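Chapter 7
Visiting the Machine: What an Open Day Can Teach Us

In the previous chapter we calculated the path of an arm from one point to another, and all the objects were hard, square and well behaved. In this chapter we leave these comfortable conditions. Our starting point is a visit which our evening class made in May to the open day at Susance, a small automation firm in Serkcombe.

Our guide was Feven Gashaw, an engineer there. She asked us first to put away our notebooks and only to watch. Many visitors, she told us, begin to write when the arm begins to move, and so they miss the moment of the grasp. Dwynwen Morgan, the oldest student in the group, had worked in a glove factory and had many opinions about this.

The work on show was the handling of cloth things: bags, gloves and similar articles.

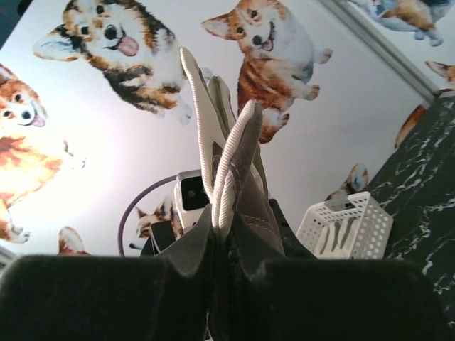
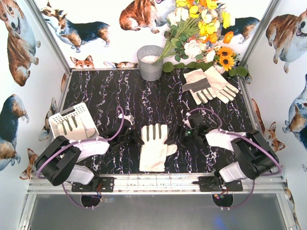

Cloth is difficult for a reason that is easy to say and hard to calculate. A steel block has one shape. A piece of fabric has a new shape after each touch, and the program must look again before it can decide the next movement. Ms Gashaw gave us her own figures from the past winter: in 200 trials with a folded cloth, 116 ended with the cloth in the right place. She was not ashamed of this number, and she asked us what we would count as a failure. We discussed it until the tea was cold.

Bleddyn Owen wanted to know why a person does not simply write down all the possible shapes. We will come back to his question in section 7.3.

By the end of this chapter you should be able to:
explain the difference between a rigid and a soft object;
describe what a gripper must know before it closes;
prepare a page of questions for a visit of your own.

Before you read further

1. Take a tea towel and drop it on a table. Draw its outline. Repeat this four times and compare your drawings.
2. Pick up the towel with two fingers only. Where did you take hold of it, and how did you choose the place?

7.1 Rigid and soft objects

We call an object rigid if the distance between any two of its points stays the same when it is moved.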